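Mulevbridge Shared Kitchen
Minutes of the monthly users' meeting, Jul 26, 2023

Chair: Ngaio Costigan
Minutes: Aigars Mockus
Apologies: the Văduva baking group (they sent a plum cake, gratefully received)

1. Previous minutes
Accepted with one correction. The new kettle came from Heltance, and Wurkosley supplied the tea towels. Aigars had them the wrong way round and says sorry to both.

2. Money
Balance is $2,617 after the power bill. Ngaio pointed out that this is the healthiest July we've had, and there was a round of applause! We agreed to put aside $216 for food storage tubs and shelf labels, with anything left over going toward a second dish rack. Moved Ngaio, seconded by the Tuesday soup crew, carried.

3. The fridge
The big item of the night, and a really good discussion. Everyone is keen to keep the fridge as a proper shared space, and the door in particular came up again and again — the deep bin at the bottom is the best spot in the whole thing for tall bottles, and people keep forgetting it's there.

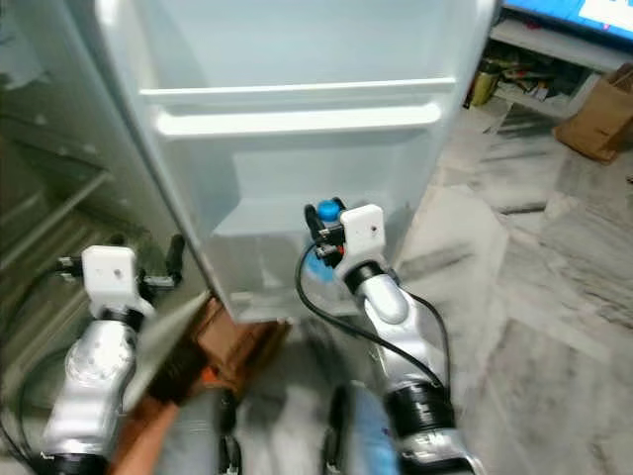
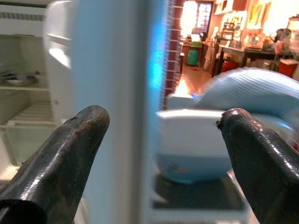
Agreed as follows:
Door rails are for sauces, mustard and small jars. Label with your name and the date opened.
Deep door bin is for milk and juice. Upright, lids on.
Shelves are for covered food. Bowls are fine if they have a lid or a plate over the top. Please leave a bit of space near the vent so the air can get around.
Crisper is for fruit and veg, shared by default. If you don't want your capsicums eaten, put your name on the bag.
Tubs of leftovers get three days, then they go to whoever is hungry.

The soup crew asked if raw meat could have its own tray on the lowest shelf. Yes, unanimously. Aigars will buy the tray.

There was some back and forth over colour-coded stickers. Four colours was felt to be too many, two was felt to be pointless, so we're trying three until December and will have another look then.

4. Clean-out roster
Fridge clean-out moves to the last Thursday of the month, 90 minutes, kettle on. Seals, rails and bins come out for a wash in warm soapy water. Ngaio has offered to do the first one and would love company. Brilliant turnout last month, thank you all, the benches have never looked better.

5. Open day
Flyers are back from the printer, 100 of them, and they look fantastic. Please take a handful for your letterboxes. The baking group will do scones. We still need someone for the sausage sizzle and a gazebo with all its legs.

6. Other business
The good peeler is missing. If it's in your drawer at home, no questions asked.
A bigger stockpot was suggested. Aigars to find prices for the next meeting.

Meeting closed at 8.40 pm, followed by cake.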